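4.2 Layout of the sorting table

The second part of the study concerns the table on which small parts were sorted before they went to storage or repair. Earlier work on workshop layout has mostly dealt with shelving and with the path a person walks between stations. Much less has been written on the tabletop itself, and the guidance that does exist tends to come from suppliers. We therefore began with the arrangement already in use at the Norðdahl workshop and changed one feature at a time.

The original arrangement used deep gray boxes stacked at the back of a bench. Parts were dropped in from above, and the sorter could not see what a box held without tipping it forward. In interviews, Kári Brøndum, who ran the bench at the time, said that motors and solenoids with short leads were the worst of the lot. The leads hooked onto one another, and lifting one part often brought two more with it. Circuit boards had a different problem. They slid under heavier parts and had to be dug out, and boards with tall capacitors came back from repair with bent legs often enough that a separate note was kept on it.

The revised arrangement replaced the deep boxes with shallow open bins placed flat on the table. Four bins were used in each layout, two on the left and two on the right, with a steel tray between them. Bins on the same side were pushed together so that their rims touched. This kept them from creeping apart during a shift and left the middle of the table free for the tray. Yellow was chosen because both the dark lead wires and the red boards stood out against it. A white bin was tried for one week and dropped, as pale connectors were hard to find in it.
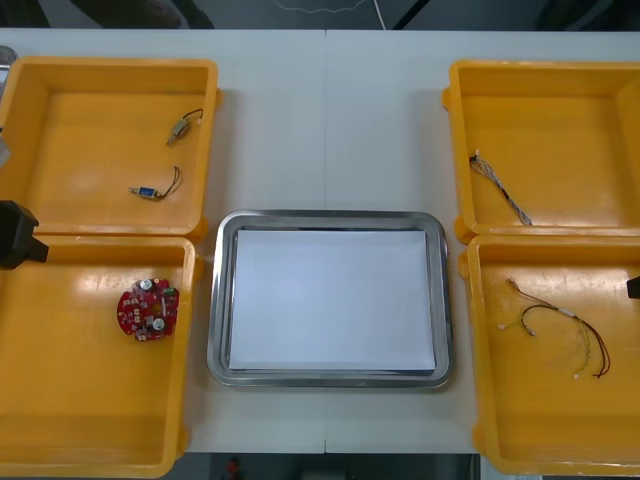 Figure 3. Sorting layout on a white tabletop: shallow yellow bins on both sides of a stainless steel tray. Two small parts with lead wires lie in the upper-left bin, and a round red circuit board with two silver capacitors lies in the lower-left bin.

Sorting rules were kept short. Parts with leads went into one bin and bare boards into another, whatever their size or maker. The remaining bins were assigned at the start of each batch according to what the batch contained. We did not label the bins. Labels had been used under the old arrangement, and Felista Mbwambo's review of the bench records showed that they were often left in place after the contents had changed. A sorter who looked into a shallow bin could tell what belonged there from the parts already in it. The first part of each kind was for this reason placed by hand near the middle of the bin before the batch was started.

Each batch consisted of 100 mixed parts drawn from the same store of salvaged equipment. We ran 40 batches in all, split evenly between the old and the revised arrangement. The sorters were staff of the workshop and knew the parts well. No one was asked to work faster than usual, and breaks were taken as normal. Batches that were stopped partway for deliveries or phone calls were set aside and run again on another day.

Two measures were taken. The first was the time from the first part lifted to the last part placed. The second was the number of parts found in the wrong bin when the batch was checked by a second person. Median time fell by around 18 percent under the revised arrangement. Misplaced parts were rare under both, and the difference was too small to report as a finding. Most of the errors involved small boards with a lead still attached, which fit either of the first two categories. Afroza Karunaratne proposed treating any part with a lead as a lead part, and this rule was adopted for the remaining batches.

The gloss of the bins drew complaints. Under the ceiling lights the floor of a bin showed bright patches, and small silver parts were easy to miss there. Turning off the light directly over the table helped in the morning but left the bench too dim after 5 in the afternoon. Matte bins of the same size were not available from Tiner, the supplier of the original set, and lining the bins with paper made the boards slide when a bin was moved. We left the bins as they were and moved the table a short distance toward the window.

Table joints were a smaller concern. Where two table sections meet there is a seam, and at one bench the sections stood at slightly different heights. A tray set across that seam rocked when a part was put down in it. The legs were adjusted before the timed batches began.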